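Ticket 721: Table top marking light garments, hangers catching on knitwear
Queue: Otthorpe laundry room
Opened by: Toshio Kubo
Assigned to: Hélder Carvalho
Status: Closed, with one item carried over 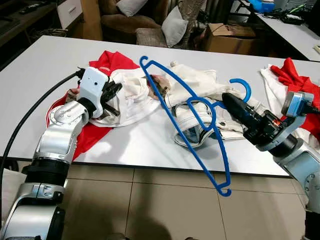

Reported problem

Light-coloured clothes folded on the white table are picking up a faint grey smear, mostly on trouser legs and shirt backs. Washed items go on the table clean and come off marked. It has been getting worse since the start of October. A second fault is reported on the same ticket: the blue plastic hangers snag on loose knits and leave pulled threads. Toshio asked for both to be looked at together as they turn up on the same loads.

Log

Hélder, 09:20
Wiped the table top with a damp white cloth. Cloth came up grey after one pass. Second pass with clean water, still grey. The surface looks clean to the eye when dry, so the residue is thin. Asked what the table is being cleaned with.

Toshio, 09:45
Nallier spray polish, the one in the cupboard under the sink. Used at the end of each day. Before that we used washing-up liquid and water, and I don't remember any marking then.

Hélder, 10:10
Polish is the likely cause. It is a furniture product and leaves a film that holds lint and dye. Please stop using it on this table. Test as follows:
Left half of table: washed with warm water and washing-up liquid, rinsed, dried.
Right half: left as it is.
Fold 2 white pillowcases on each half, press down firmly by hand, leave until after lunch.

Toshio, 14:05
Left half: both pillowcases clean. Right half: one has a smear along the fold, the other has a fainter one near the hem. Photos not attached as the marks don't show up under the ceiling light.

Hélder, 14:30
Result accepted. Whole table to be washed down. The film will not come off in one go. I would expect 4 washes before a white cloth stays white.

Toshio, 15:50
Done 4. Cloth still slightly grey at the back edge, clean everywhere else. Did the back edge again and it is now clean.

Hélder, 16:00
Good. Moving on to dye transfer, which may be adding to it. Are coloured and white items being put down in the same heap?

Toshio, 16:15
Yes. Everything comes out of the basket in one pile and gets sorted on the table. Reds are the main worry. If a load has come out of the dryer early they can still be damp at the seams.

Hélder, 16:25
Sort before the pile goes down. Reds and darks stay in the basket until the whites are folded and off the table. Anything damp at the waistband or cuffs goes back in the dryer for 10 minutes on low. Do not leave it under white trousers in the meantime.

Hangers

Hélder, 09:30 (following morning)
Checked the hangers on the rail. These are Boros moulded plastic ones. Ran a nylon stocking over each one, which finds burrs quicker than a fingertip does. Several caught, always on the mould seam, usually on the underside of a hook. The smooth ones are fine and have gone back on the rail.

Toshio, 09:55
Can the rough ones be repaired or should I bin them?

Hélder, 10:05
Repair first. Fine wet-and-dry paper, used wet, along the seam only. Rinse, dry, repeat the stocking check. If it still catches, bin it. Don't trim the seam with a knife. It leaves a sharper edge than the one you started with.

Toshio, 11:40
All sanded and checked. Two failed the second check and are in the recycling. The rest pass. I also found that most of the pulls happen when the hanger is lifted out from the middle of a heap with clothes still on top of it.

Hélder, 11:50
Noted. Hangers to stay on the rail until the garment is flat and ready for them. If one does end up in the pile, clear the clothes off it before lifting.

Cause

1. Polish film on the table top, holding lint and loose dye.
2. Damp reds sorted in contact with white items.
3. Raised mould seams on part of the hanger stock.

Fix

Table cleaned with washing-up liquid and water. Polish moved to the office cupboard and labelled for wooden furniture only. Sorting order changed. Hangers sanded or discarded.

Carried over

Marked trousers and shirts, first treatment: Lekia stain soap, cool water, half an hour's soak, normal wash. Shirts came out clean. One pair of white trousers still has a mark behind the left knee. Toshio to repeat the soak and report back here. Do not tumble dry the trousers until the mark has gone.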